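Progress report to the Joseph Fund: secondhand bedding and clothing trial, Heltasville
Prepared by Huia Donnelly for Mekdes Teshome
August 2, 2025

You asked me to be frank about whether the trial deserves a second year. My answer for now is that I can't tell, and I don't think the numbers we have been sending you can tell either.

Start with the headline. Since April we have taken in 2,585 items and passed on 1,901 of them. The last newsletter called that a success. I would be slower to use the word. An item counts as passed on when it leaves our shelves, and we have no idea how much of it gets used once it reaches a household. When I asked Natnael Habte how many blankets had come back to us in the next round of donations, he said a few, and that we don't mark them, so a blanket could go around twice and be counted twice. We have started putting a stitch of thread in the hem. It's slow work and I don't know yet if it will show anything.

The target in the grant letter was 2,000 items passed on by this point, so we are 99 short. I am less bothered by the gap than by the target. It was copied from the Willusitz trial, which ran in a bigger town with two drop-off points and a bus line past the door. We have one drop-off point, behind the old feed store, and the sign for it faces the wrong street.

Packing

We still pack in clear plastic. Tiruwork Gudeta wants to change to paper, and I was ready to agree until I saw what damp did to the paper sacks we tried in the back store. Clear bags also let people see the color and rough size before they ask for something to be opened.
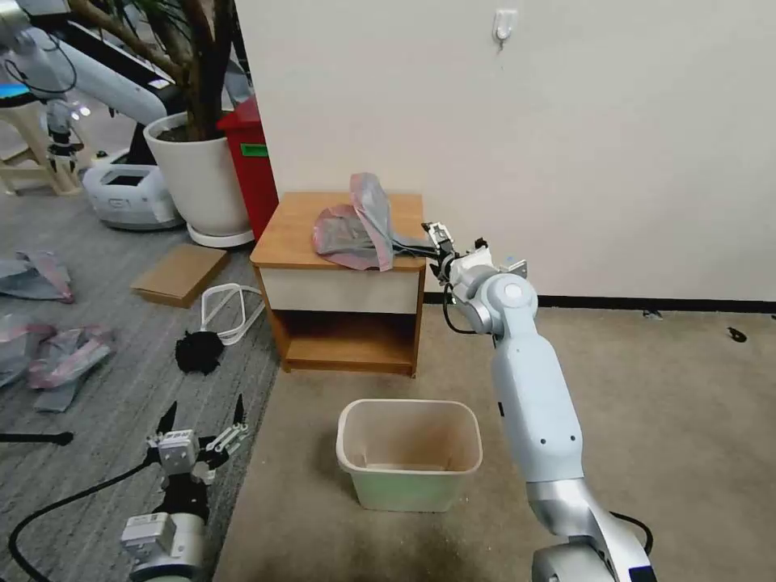
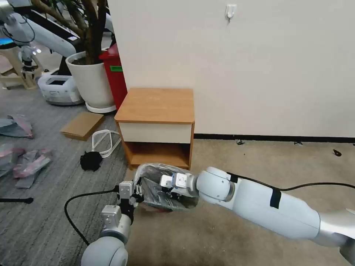
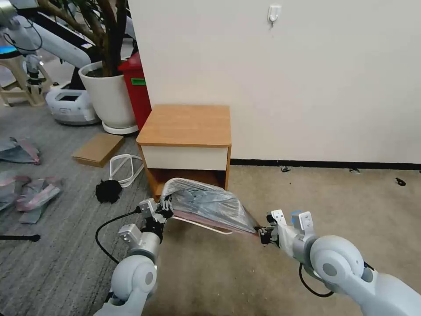
Plastic bags, beside a small nightstand

The cost of bags is small. The cost of sorting is where the money goes, and the budget was wrong from the start. It allowed for one paid sorter on short shifts. Mulugeta Alemayehu has been doing the work of two people, and a good part of that is pulling out things that should never have been donated: single pillowcases, curtains with the hooks rusted in, a box of ski socks. The 684 items we haven't passed on are mostly this kind of thing. Narkard takes the worst of it for rags but only picks up full loads, so it sits.

Household visits

We planned to visit families a month after they received a bundle and ask what they had kept. We have done 49 visits. Nearly everyone said they were happy with what they got. I would say the same if the person who gave me free sheets was standing in my kitchen. The more useful answers came when Tiruwork stopped asking if people were happy and asked what they had bought since. Several had bought fitted sheets, because ours were flat or the wrong size for the bed. We never asked for bed sizes on the request form. That has been fixed.

Money

Spending is within the grant, mainly because the van repair was put off. It will have to be done before winter and I expect it to use up what looks like a saving on paper. Please don't read the underspend as good management.

What I would like from you

Let us drop the items target for the rest of the year and report on repeat requests and bed sizes met. If you need to keep the target for your board, keep it, but I'd ask that it not be used to decide on renewal. I would also like to move some of the publicity line into sorting hours. The flyers brought in more curtains.

The next figures will reach you when the hem count is far enough along to be worth reading.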